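Guest House Owners' Board > Food and Kitchen > Self-service breakfast: does it save anything?

Eun-seong Yang
New member
Posted 2022-09-21

We have a small place in Fambridge and have always cooked to order. A chap from Rostis came round and told us that going over to a self-service buffet would cut our breakfast costs by a third and push our review scores up. He had a very nice folder. He couldn't tell me a third of what, and when I asked which guest houses he'd got the figures from he said it was "across the sector".

Has anyone here made the change and kept proper records before and after? I'm not after "guests love it". I want to know what went in the bin.

Rosimeire Falcão
Regular
We changed over in May and I wouldn't go back. I used to be up at five doing eggs for people who then didn't come down. Now the cold stuff goes out the night before under covers, bread and fruit in the morning, and I do one hot dish. Guests like picking for themselves and I've had far fewer moans about waiting.

Can't give you waste figures. It feels like less.

Sizwe Mtshali
Regular
"It feels like less" is what everybody says, and I said it too until I bought a set of kitchen scales. Ours went up. People take three slices of ham, eat one, and you can't put the rest back. Same with melon. Cooked to order I knew what I'd bought and where it had gone.

Where you do save is on labour, and only if you're paying somebody. If it's you in the kitchen then the saving is a lie-in. Nice to have, but it isn't money and I wish these firms would stop writing it down as if it were.

Rosimeire Falcão
Regular
A lie-in is worth plenty when you're sixty-one, Sizwe.

And your ham problem is a portion problem. Put out a small plate and fill it up. If you lay it all out at seven like a wedding then yes, it'll go.

Sizwe Mtshali
Regular
If I'm standing there filling up a small plate all morning then I'm not in bed, am I? You can have the lie-in or the small plates.

Hiyori Mizuno
Member
Slightly different angle. Eun-seong, did he try to sell you the equipment as well? We had a visit from Rostis last winter and the "free breakfast review" ended with a quote for chilled cabinets, a toaster with a conveyor and a row of cereal towers, just over £2000 all in. The saving was supposed to pay for it in 2 years. I went through his sums with my sister and he'd assumed we were full every night, January included. We have never been full in January. I don't think the street has ever been full in January.

We said no thank you and bought some big bowls.

Eun-seong Yang
New member
Yes! Same cabinets I think. Mine was on a monthly lease and he kept saying the monthly figure very quickly.

Sizwe, would you mind saying how you weighed it? Plates and all, or scraped into a tub?

Sizwe Mtshali
Regular
Scraped into a tub, tub weighed empty first. One tub for what came back on plates, another for what was left on the table and couldn't be kept. The second one is what hurts. I did 2 weeks cooked and 2 weeks buffet. I know it isn't science, we had a walking group in for part of the buffet stretch and they ate like horses, which if anything should have helped. Still worse.

Tea bags and coffee grounds I left out.

Rosimeire Falcão
Regular
Walking groups take a packed lunch off a buffet. Did you count the bread rolls going out in rucksacks?

Sizwe Mtshali
Regular
I did not. Fair point, and I am now annoyed about it.

Hiyori Mizuno
Member
What about the review scores? Ours haven't moved either way since we stopped doing full cooked on weekdays. The comments are about parking and pillows. I've yet to see a guest give us an extra star for a cereal tower. 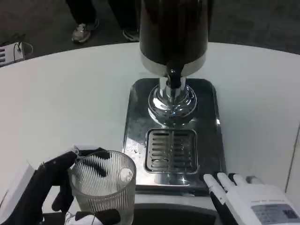 Dumisani Molefe
Moderator, Food and Kitchen

I'd keep drinks out of this argument altogether. Whatever you do with the food, guests can pour their own, and a single black tank on a steel tray in the middle of a round table is plenty for a small dining room. No lease required.

On the food I'm with Sizwe more than Rosimeire, though I wouldn't hang much on a month of anybody's figures, his included. Weigh your own, Eun-seong, and do it before you change anything so you have something to compare with. Try it on the quiet weeks too. If the man rings back, ask him for the name of one guest house he's done and whether you can phone them. I asked that last year and he said he'd email me. I've moved the posts about Terkari toasters to Equipment.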